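Speaker notes: Point of view and the second lead in paranormal romance
Noreen Ghauri, Prulteswood Genre Fiction Day, June 30, 2022
Slot: afternoon, small room. Handout is on the chairs.

1. Opening

Give name, give title, move on. Skip the biography; it is in the program.

State the scope. The talk covers dual point of view in paranormal romance between 60,000 and 90,000 words. Series arcs are excluded. Sixten Amundsen has those in the next slot.

Define second lead: the character who holds a viewpoint and a romantic claim but does not open the book. In Cloutier that is the ferryman. In most submissions I read it is the vampire, the wizard or the landlord.
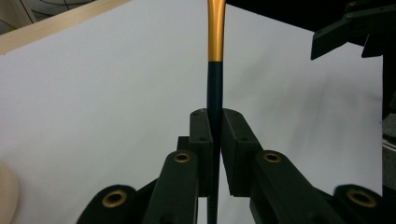 2. The sample

I logged 171 scenes from 5 novels. For each scene: viewpoint holder, word count, who wants what, and whether the magic rule in force had already been stated.

Main result. Scenes from the second lead run shorter and come in clusters. The longest gap without one was more than 100 pages, in Flodstead. Readers in the Miveo group marked that gap as the place where they stopped trusting the hero. Pause for the handout, page 2.

Caution the room on sample size. One reader logged it all. Aatos Seppälä checked a portion and disagreed with me on the prologues, which I coded as first lead by default. He would leave them out.

3. Placement

First viewpoint switch: before the first kiss, after the first refusal. Read the ferry passage from Cloutier aloud, stopping at "the rope was already paid for."

The switch should carry information the first lead lacks. If both leads know about the curse by chapter four, the second viewpoint has only feelings left to report, and the scene stalls.
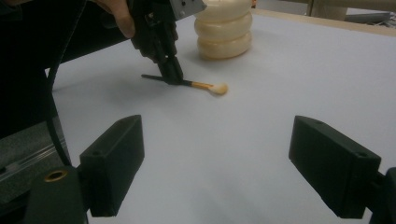 The same applies to secret identities. A reader will accept that the heroine misses the obvious for a while, provided the hero's chapters show what hiding it costs him. Flodstead does this well in the auction chapter and drops it afterward. Kirsten MacDonald's edit restored two of the cut scenes in the paperback. Compare the editions if anyone asks.

Head-hopping inside a scene: take this as a question at the end. It used up half the session last December.

4. Magic rules and who states them

Let the human lead state the rule wrong. Let the second lead break it on the page. Correction in dialogue comes last, and briefly.

Bad version on the handout is mine, from a drawer manuscript. Read it flat.

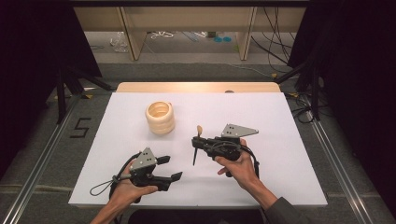
5. Questions

Likely ones: first person for both leads (yes, with chapter headings); three viewpoints (outside the sample); whether the villain counts (only with a romantic claim).

Clifford Sandhu has the roving microphone. Stop on his signal, collect spare handouts, leave the lectern set for Sixten.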